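Vorkton Wants Your Patience Again

Every few years somebody announces a strategy game that will simulate everything, and every few years I end up playing a spreadsheet with a soundtrack. Vorkton, the new colony builder from Drernetier, promises 231 technologies and an economy in which each sack of grain has a price, an owner and a destination. I have spent 43 hours with the early access build. Most of the grain is still sitting in the warehouse.

The trouble starts with the traders. They are supposed to react to shortages, and the store page makes a lot of this. In my main save, a town of 1,248 people ran out of salt in its second winter while three caravans full of it circled the same bridge. Reloading fixed one of them.

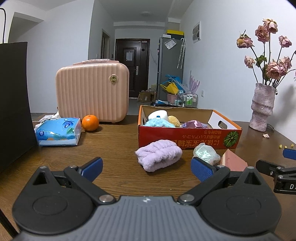 Strategy and Simulation Desk

Drernetier says the pathfinding will be rewritten. It said the same in May, and the patch that followed gave us new hats for the mayor. Fans on the forum point to Jindotton, the studio's last game, which launched in a bad state and got better. It did get better, but it took two paid expansions to get there, and I bought both.

There is a decent game in here. Road building is quick and pleasant, the river floods are a real threat, and the tax screen can be read without a manual. Combat is another matter. Sieges drag on until one side gets hungry, and the computer generals seem unable to find a gate.

The asking price goes up at full release, so there is some pressure to buy now. I would wait for the caravan patch and see whether the salt gets across the bridge.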